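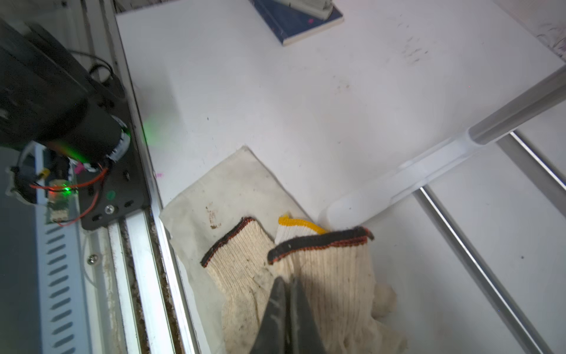 Birthe Lund was halfway through the glove bin when I showed up one February morning, and she didn't stop for me (I wouldn't have either!). She runs the workwear corner at Garnia, the repair and reuse shop, and she has opinions about knit gloves.

"People throw out one glove and keep the other," she told me. "Then they throw out the other one in spring. Drives me nuts."

I asked how she matches them up again. "Cuffs," she said. "Black and orange goes with black and orange. Yellow edging, different pile. I don't even look at the fingers until later."

Everything gets sorted on an old cloth, stains and all, and she won't hear of replacing it. "It's been washed 400 times. The stain lives there now."

A pair sells for 2 dollars, and last winter she sent 229 pairs out the door, mostly to gardeners. I bought one myself, cream with a few dirt specks, and asked if they'd come clean. Birthe shrugged. "Cold wash, hang them by the cuff. You're going to dig in them anyway, right?"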